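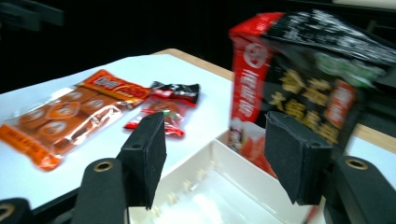
Red and black box on its way over the white tray, fingers open wide. Box number 28 of the evening, if my notebook is right.

Snack packing, the night the gripper let go

Hi again! Some of you wrote in after my last update wanting to hear about the dropping problem, so let's get into it. We've been using the hand-held gripper (I call mine Skatum, don't ask) to record snack packing: pick something up, put it in the tray, start over. We were shooting for 200 clean runs and got 51 before I called it off.

The fault is a sneaky one. You squeeze, the fingers close, everything feels fine, and then halfway to the tray the right finger relaxes a little. Light stuff hangs on. A boxed carton swings, slides down the foam and lands on its corner. I blamed the foam first and swapped both pads, which took me half the afternoon and changed nothing at all. Then Arwel Rosser wiggled the right-hand linkage and we both heard it click. A set screw had backed out, and the finger was slipping on its shaft.

The annoying part is the log. It goes by the trigger, so it had every one of those drops down as a good hold! I've been through the recordings by hand and tossed the bad ones, and Valtteri Heinonen is adding a check on the real finger gap.

The screw now has thread locker on it and a paint mark across the head, so a glance tells me if it's moved. If you built yours from the same plans, please check both sides before you lift anything heavier than cookies, and keep your other hand out from under it.

More pictures in December, once the new linkage is in.

Posted October 29, 2021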